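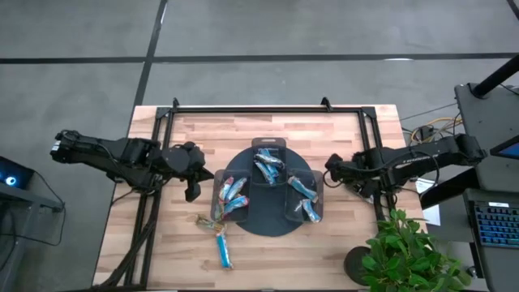
My Hands, Its Hands

A morning of teaching a robot to put away snacks, and what it did to my opinion of my own thumbs

I have put a lot of granola bars into a lot of containers. I have two kids and a pantry with no door, so I would call myself experienced. I say this so you'll understand how I felt when I spent most of a minute trying to pick up one oatmeal bar and managed to push it in a slow half circle instead, like somebody moving a couch alone.

I was doing it through a robot, which I think should count for something.

The robot has two black arms, one on each side of a butcher-block table, and each arm ends in a gripper. In the middle of the table there's a round mat with plastic bins on it, the see-through kind with a little slot to grab them by. The bars go in the bins. That's the job! If you gave it to a four-year-old they'd be done and asking for one of the bars before you finished explaining.

What makes it interesting is that the robot doesn't have a program that says where the bars are. It has examples. A person sits down, takes hold of a pair of controls, and does the job through the arms over and over, while the computer writes down what the cameras saw and what every joint was doing. Then the whole pile gets fed to a piece of software whose only instruction, more or less, is to act like that. I'd read about this for years and pictured something sleek. It is much closer to helping a kid hold a pencil. 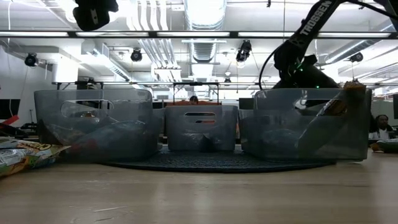

TUDBRIDGE, January

Lidano has the ground floor of a building behind the old freight yard, with big pipes and a fat air duct along the ceiling and a coffee machine that everyone warned me about separately. The company is small. It builds setups for teaching robots to handle everyday stuff, and the system it's working on now is called Abella. I asked what the name stood for and got three different answers, so I've left that alone.

The plan was for me to watch for a while and then try it. I watched for 15 minutes and decided it looked easy. The operator I was sitting next to had her elbows tucked in and was talking to me about parking the whole time, and the bars just went where they were supposed to go. Pick, swing, lower, let go. She'd take one with the left arm, then one with the right, without seeming to look at either. One clean pickup and drop took her 14 seconds, which sounds slow until you've tried it.

The controls are a second pair of arms, smaller ones, bolted to a bench. Whatever you do with the small arm, the big arm does too. You hold a sort of scissor handle at the end, and when you squeeze, the gripper closes. You don't press buttons or drive it like a video game. You just move, and it moves, and there's a funny couple of seconds at the beginning when your brain gets excited and thinks it has grown new parts.

Then you reach for something.

The trouble is you can't feel it. I knew this ahead of time, I'd even written it in my notebook in capital letters, and it still got me. When you pick up a snack bar with your fingers, you get all kinds of news. It slides a little, the wrapper crackles, you find the stiff part and pinch there. Through the arms I got none of that. I had my eyes and a vague sense of how far I'd squeezed, and a shiny wrapper turns out to be a rotten thing to judge with your eyes, because the light jumps around on it every time you move. I closed the gripper on air. I closed it on the table. I closed it on the very corner of the bar, lifted, felt like a genius, and dropped it.

"That one still gets saved," the operator said, very kindly. Saved, but with a mark on it. Every attempt is called an episode, and at the end of each one you tap a foot pedal, left for good and right for bad. I wore out the right one.
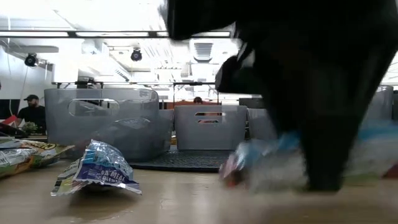

By the time I'd been at it an hour I had stopped thinking about my hands so much and things got better. I also got cocky and sped up, and was told to please slow down. It wasn't about breaking anything. If I whip the arm across the table, the cameras get a smear, and the software has to learn from a smear. If I hesitate over a bin for no reason, it learns that too. This was the part that really stuck with me. It copies everything. One of the operators used to do a tiny wiggle before letting go, just a nervous habit, and the model picked it up. For weeks the robot wiggled over every bin like it was shaking water off a spoon. They had to go back and collect a fresh batch with nobody wiggling.

So a good teacher here is a little boring on purpose, but not too boring, and this took me a while to get straight. If you do the same perfect move each time, with the bar in the same perfect spot, the robot ends up great at that one spot and hopeless a couple of inches over. So before every episode you mess up the table a bit. Turn a bar sideways. Lay one against another so they touch. Pinch a bag so it stands up like a tent, which I got very into, I made some lovely tents. One of the engineers told me the best data they ever got came from somebody who kept almost failing. He'd miss, back off, come in from a different side, and get it. The robot needs to see that, because it's going to miss as well, and if it has only ever watched people succeed on the first try it has no idea what to do next.

I found that weirdly comforting. I wrote it down and underlined it, and then I almost-failed for another half hour with a better attitude.

How many examples does it take? Everybody I asked made the same face. For one simple task with one kind of object, the team likes to start with up to 500 good episodes and see what the thing does. The snack task has a lot more going on, with different wrappers and different bins and two arms that have to stay out of each other's way, and the counter on the wall was at 1,019 when I came in. I'm not going to tell you how many of mine made it into the good pile. There were some!

It isn't the only way to go about it, by the way. A few months ago I visited Nedatus, a much bigger outfit, where they teach by grabbing the robot itself. The motors go limp, you take the arm by the wrist like a dance partner, and you walk it through the job. It's wonderful in one way, because you feel the weight and you feel when you've bumped something. But your own arm is in all the pictures, and doing two robot arms at once takes either two people or a kind of hug. At Lidano they tried it early on and switched to the small-arm setup for that reason. The folks at Nedatus would tell you the opposite story, and did, at length, over a sandwich.
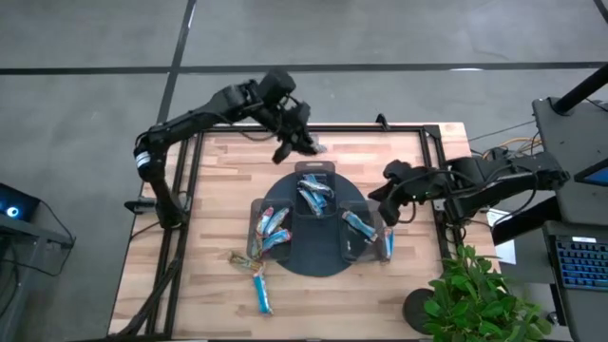 I got to see Abella run by itself before lunch. You let go of the controls, step back, somebody says "hands off" out loud (they always say it, even if they're the only one at the table), and the arms go.

I don't know what I expected. Something stiffer, I guess. It moved like the operator. It had her swing, and her way of coming in a little high and then settling. It went for a bar, got it, carried it over and dropped it in, and I said "oh!" loud enough that a guy with headphones turned around. On the next one it missed. It closed on nothing, lifted its empty gripper up over the bin, and let go of the nothing with great care. Then it stopped for a second, went back and got the bar.

The engineer next to me was pleased about that second part and annoyed about the first. What she wanted to know was why it hadn't noticed the gripper was empty, and she was already scrolling back through the recording on her laptop. Her guess was the wrapper shine again. They've been talking about moving the lights, but if you move the lights then everything collected under the old lights is a little bit wrong, so they've been talking about it since last summer.

I asked if she could tell, when it runs, which parts came from which person. She said sometimes. There's one operator who always closes the gripper in two steps, a soft squeeze and then a firm one, and every so often the robot does it out of the blue. I asked if she'd be able to spot mine. She thought it over, and she was nice about it, and she said they might leave mine out of the next round of training until someone had time to go through them.

They let me do one more before I left. I got the bar on the second try, by the stiff part, and set it down in the bin without dropping it. Left pedal.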